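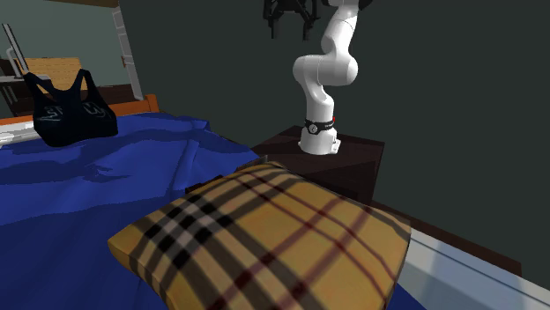
When does the Flimen Tan go on sale in the US? Late May, according to two store listings, with one of them taking preorders a week earlier. Flimen hasn't given a date itself.

Thread on what we know so far. I've covered the Tan a few times since winter and the details have moved around, so I'm putting the current ones in one place.

Price first. Both listings say $319 unlocked. That matches what I was told in March by someone at a parts distributor, though back then it was for the smaller storage option. I don't know if the smaller one still exists. Neither store lists it.

Battery is 4,000 mAh. Last year's phone had a bigger one, so expect some complaints. The new phone is also thinner and has a smaller screen, and I'd want to see a full day of use before saying much about it.

The screen is supposed to peak at 2,000 nits. Peak numbers are measured on a small patch of the display, usually with HDR video. You won't get that reading email outside.

Chip is still the part I'm least sure of. One listing names it, the other leaves the field blank, and the benchmark entry that showed up last month used a placeholder. I'm leaving it out until two sources agree.

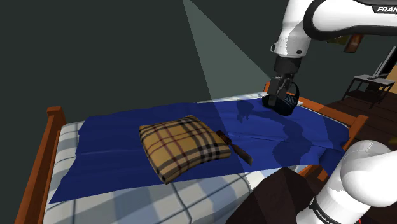 On updates, the box art I've seen says 2 years of Android versions and then security patches after that. It doesn't say how long the patches last. I've asked Flimen and will add the answer to this thread if I get one.

Several people asked about Gesulix. That's the name for the camera software, not a second phone. It was in the settings menu of the early build and a lot of sites (mine included, for a day) wrote it up as a Pro model. I corrected the post at the time.

There may still be a larger version later in the year. I've seen one model number that doesn't fit the Tan, and that's all I have. It could be the same phone for another region.

Colors: black, gray and a pale green. The green is only on the Ganham listing, so it might be a store exclusive. Ganham had one of those with the last Flimen phone and it sold out and never came back.

Headphone jack is gone. The cutout was there on the early case renders and missing on the ones from April. A case maker confirmed to me that the final molds don't have it.

Wireless charging was never in any of the leaks I trust. If you read that it has it, I think that came from a mistranslated spec sheet. Wired charging only, and no charger in the box.

Correction to my post from this morning: I said the SIM tray takes a memory card. It takes two SIMs OR one SIM and a card. Thanks to the three people who wrote in.

Should you wait for it? If your current phone works, sure, it's only a few weeks. If your screen is cracked and you need something now, last year's model has come down in price and gets its next update at about the same time – I'd look there first.

I should have a review unit a few days before launch. Battery and camera tests will come first, then calls and signal, which I skipped last time and heard about.

– Poppy Marsden. Replies are open, and I'll be checking them until 6 pm.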